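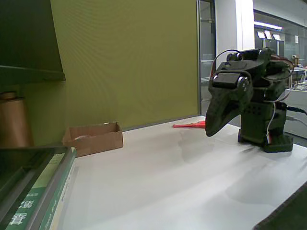 Sourdough rye, notebook page for the bench

8th September
By Yi-an Chae

Search the notebook Go

Okay, the rye starter. I've been wanting to write this one up since June and kept putting it off because the results kept getting better, and I didn't want to stop baking to write. Today's loaf is the best one so far, so I'm sitting down with a slice of it while the second one cools.

Starting point for anyone reading who wasn't in on the earlier pages: I have two starters going. One is the old wheat one, which everybody in the workshop has had a jar of at some time or other. The other I call Nultia (the label on the jar it lives in says so and the name stuck). Nultia is all rye, fed with whole rye flour and water in equal weights, and it smells completely different. The wheat one is yogurt and a bit of apple. Nultia is more like plum skins, with something close to malt when it's hungry. I love it.

What I set out to do was get an open, moist crumb in a loaf with a high share of rye without that gummy line along the bottom. I had the gummy line on every loaf all through June. I blamed the oven, then the tin, then the flour. Partly it was the flour! The bag I had then was a very fine one and it drank water in a way I wasn't ready for. The Procházka flour is coarser and darker and takes its time. With that one I can add the water, walk away, and come back to a paste that has thickened up all on its own.

Today's dough

Whole rye, Procházka: 300 g
Bread flour: 200 g
Water: 420 g, warm to the hand
Nultia, ripe: 150 g
Salt: 10 g
Caraway, toasted and cracked: a good spoonful
Dark malt syrup: a small spoonful

I scalded part of the rye last night, 100 g of it out of the 300, with 200 g of the water straight off the boil. Stirred it hard, put a plate on the bowl and left it. By morning it had gone brown and shiny and tasted sweet, really sweet, almost like the filling of a date bar. I've read all sorts of explanations for this and I'm still working through which one I believe, but the taste is there every time. If you do one thing from this page, do the scald.

Mixed everything else in at 7 this morning. There's no kneading to speak of. I used the big wooden spoon until there were no dry patches and then a wet hand to turn it over a few times. It's a sticky dough and it stays sticky, and adding flour at this stage is the mistake I made over and over (see the pages with the brick). Wet hands, wet scraper, wet bench. Leave it alone.

First rise two hours in the proofing box, set to 30. I went back and forth on the temperature all summer. Cooler gives more of the sharp, vinegary side, which some people here prefer, and I'll happily make that loaf for them. Warmer gives the plum and malt side. At 30 the top of the dough domed slightly and started to show little pinholes, and when I pressed the side of the bowl I could feel it give like a cushion.

Into the tin with a wet scraper. It's the long Plevar tin, greased with butter and then dusted with rye flour right up to the rim. The dusting matters more than I thought it would. On the loaf before last I skipped one corner and that corner is still more or less part of the tin. Smoothed the top with a wet palm, then more flour sifted over so I could watch it crack.

The cracks are my favorite part of this whole business. With wheat dough I poke it and argue with myself about how fast it springs back. With rye I just look at the flour on top. No cracks, wait. Fine cracks like an old plate, turn on the oven. Wide cracks with dough showing through, you should have turned on the oven a while ago. Today it went in between fine and wide, after 42 minutes, which is quick. Nultia was very lively this morning.

Bake

Oven as hot as it goes to begin with, with a pan of boiling water on the floor. Ten minutes of that, then the water out and the heat down to medium. I used to pull the loaf when the top looked done, and the top looks done long before the middle is. Now I go by the probe and wait for 98 C in the center. It feels like too much every time, and every time I'm glad I waited.

Out of the tin right away and onto the rack. Brushed the top with a bit of hot water while it was still crackling, for the shine.

Then the hard part - leave it. I've cut rye warm and I've cut it the next day, and it is really two different breads. Warm, it smears on the knife and you think you've failed. The next day it slices thin and clean. The slice I'm eating now is from yesterday's loaf, same recipe apart from the caraway going in whole, and I could read a newspaper through it. Crumb even all the way down. No gummy line!

Things I'd like to change

Caraway: cracked is better than whole, I'm fairly sure. Whole seeds gave a big hit now and then and nothing in between. I'll know tomorrow when I cut today's.

Malt syrup: may not be needed at all with the scald. I'd like to try one without and see if I miss it. The color might come out paler, and I do like it dark.

Salt: 10 g tastes right with butter and a touch low without. Try 11.

Flour on the tin: coarse rye leaves a nice sandy crust on the sides. Semolina might too, but then it isn't really a rye loaf anymore and I'd get letters.

Seeds: sunflower, soaked and drained, a cupful. I had a loaf like that from the Cendine bakery years ago and I've been thinking about it ever since. They had toasted theirs, I think. There was a nuttiness to it that raw ones don't give.

On keeping the starter

Since I keep getting asked for a jar: Nultia wants feeding less often than the wheat one. I leave it in the fridge all week and take out a spoonful the evening before. That spoonful gets 70 g rye and 70 g water, covered loosely, on the shelf over the radiator. By morning it has puffed up and the top looks like the surface of a sponge. If the middle has sunk it's still fine to use, only more sour. I used one that had sunk badly once in June and got a loaf I'd describe as bracing. Very good with herring.

If it grows a gray liquid on top, pour it off or stir it in, either works. If it grows anything pink or fuzzy, throw it out and come and get more from me. I keep a dried backup, smeared on baking paper and crumbled into a jam jar, so there is always more.

Scraping the jar is a pain once it dries. Soak it in cold water, never hot. Hot water turns the rye to glue and then you own a glued jar.

Next

Bake the same dough as a round on the stone, no tin, with a bit less water. I expect it to spread. I want to see how much. If it goes flat as a plate I'll slice it up and dry it for crispbread, so there's no way to lose here.

Also want to try old bread in the scald. Toast the heel of a loaf until quite dark, crumble it, pour the boiling water over that along with the rye. I'm told the flavor gets much deeper. I have two heels saved in the freezer bag marked DO NOT EAT, and as of this morning they were both still in it.

Second loaf has stopped ticking. Wrapping it in the linen cloth now and putting it up high where I can't reach it without the stool. Will add crumb notes for the cracked caraway underneath when I've cut it.

Contact | © Yi-an Chae | Back to top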